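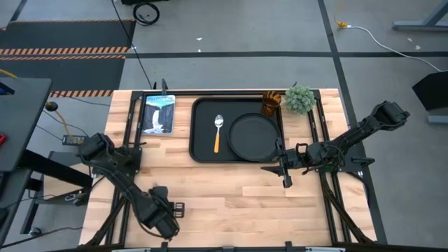

How much does it cost to put two robot arms on a table at home?

Less than a used car if you build the frame yourself, and most of the money goes into the arms and their power supplies.

I get that question more than any other, so I put it first this time. The longer version is that my share of the build so far is $379, which covers the rails, the bolts, the power supplies and a lot of cable ties. The arms are a separate line. Nuwan Weerakoon and I bought them together from Escobar, used, for $2,000 the pair, and we had to replace a gearbox in the right one before it would hold its own weight at the elbow.

The job we picked for them is setting and clearing a tray. Plate, glass, spoon. I wanted something every person who walks into the shop would understand without a speech, and I wanted things that are hard to pick up in different ways. The plate is black and so is the tray, and that was a mistake as far as the vision code goes. The rim of the plate is thin and there is very little for the software to hang on to. I thought about swapping in a white plate and decided to leave it for now, on the grounds that plenty of people own black plates.

The glass is amber and you can see through it, so depth readings on it are poor. The spoon was the easy one. It has a yellow-orange handle, and the color shows up fine against the tray.

I also keep a few things on the table that have nothing to do with the job. There's a small artificial plant just past the glass and a Yellowstone picture on the other side of the tray. The arms have to leave those alone. The first version of the planner treated anything green as background and drove straight through the plant twice – no harm done, it's artificial, but I rewrote that part the same night.

The frame took longer than the software, which surprised me. The table is butcher block, and I didn't want to drill it full of holes, so the rails carry the load and the arms bolt to the rails. The first set of rails flexed. When the left arm stopped quickly, the right gripper would shake for a second or two afterward, and if it was over the glass you didn't want to be watching. Kedir Negash looked at it and told me to brace the front corners. I had been planning to fix it with slower motion. He was right, and the diagonal braces did more in one afternoon than two weeks of tuning had.

Cables are still ugly. The ones on the arms have to be loose enough to let the joints turn and tight enough not to snag, and I have redone the right one four times. I tried a fabric sleeve from Grirnus and took it off again. It was stiff enough that the wrist motor was working against it. For now it's loops and ties. The cords on the floor need sorting out too, and Annelore Sauerland has asked me to do it before the next open evening. Fair enough.

Some notes on the software for those who wrote in about it. I run both arms from one machine. Each has its own controller process, and a third process decides who is allowed into the middle of the table. That last part is very dumb. It's a lock. If the left arm has the lock, the right one waits on its own side. It costs time, and a proper planner would let them share the space, but I haven't had a collision since I put it in.

The last batch of runs I logged was in September 2026. I did 68 runs of the clearing job with the same starting layout. 14 of them failed. Most of those were the plate: the gripper gets one finger under the rim, lifts, and the plate slides off the other finger. A couple were the glass tipping. The spoon didn't fail once.

Rónán Fahy thinks the answer is to use both arms on the plate, one pushing it to the tray rim and the other gripping. I like the idea, but the lock gets in the way, so the planner has to come first after all. Wilma Aitken suggested longer fingertips with a bit of rubber. I've printed one set, and they go on next.

If the fingertips work I'll post the file. I'm hoping to have the plate sorted by November.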